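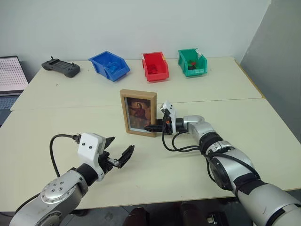 Figure 4. Picture frame task, head camera view. The right gripper holds the frame at its lower right corner; the left gripper is open and free. Bins are not used in this task.

5.2 Thin objects and the problem of having two sides

The planner we inherited, Karras, was written for objects that look more or less the same from everywhere: cups, blocks, the occasional lemon. Its grasp module fits a box to whatever the head camera segments and proposes pairs of opposing faces, ranked by clearance. For a picture frame this gives a confident answer and usually a poor one. The box is thin, so its best-ranked faces are the large ones, and the large ones are the picture and the backing. Karras would happily pinch a portrait through the middle if the fingers opened wide enough.

We replaced the ranking step with Griswood, a small scoring network that reads the head view and both wrist views and returns a value for each candidate contact. It was trained on 2,960 labeled contacts, of which 1,275 came from frames and the remainder from trays, clipboards and book covers. Labels were assigned by two of the authors, who disagreed mostly about clipboards. Griswood runs once per grasp attempt and its output is held fixed until the fingers close, a decision we made for speed and have since had to defend to each other.

Most of the gain comes from the wrist cameras. With the frame upright, the head camera sees one face and has no opinion on the other. An early version therefore treated every frame as a slab with a picture on both sides, a furniture item that would have its own charm but that we did not own. The wrist view supplies what the slab model lacks, and on the back of a frame there is a good deal to supply.
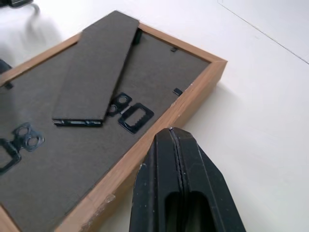 Retaining clips, hangers and the easel stand all rise above the backing board, and a finger sliding inward from the rail can meet any of them. The stand is the worst offender. Its long straight edges resemble a rail closely enough that the unmodified segmenter labeled it as one, and the planner then proposed lifting the whole frame by a strip of cardboard. We added a stand class to the segmenter and a penalty on any contact whose approach crosses hardware. The penalty weight was set to 13 after a search over values that looked more scientific and performed worse.

Regrasping uses the same scores. When the holding arm covers a useful section of rail, the planner masks that section, asks Griswood for the best remaining contact, and checks whether the free arm can reach it without the two wrists meeting. The last check is conservative. It models each camera housing and its cable as a single fat capsule, and so rejects many handoffs that a person watching would consider fine. We tried a thinner capsule for one afternoon in December and returned to the fat one before dinner.

We ran 50 trials per condition, with the frame starting either upright or face-down. Timing was measured from the first planner call to finger closure, excluding human sighing. Karras alone most often failed by selecting a face contact; with Griswood, the remaining failures were mainly reach rejections, where the planner declined to act at all. We count a refusal as a failure, although Borlow, the supervisor process that logs outcomes, records it as "completed, no motion." The tables in this section use our definition. Readers comparing them with the raw logs should expect Borlow to be the more cheerful of the two.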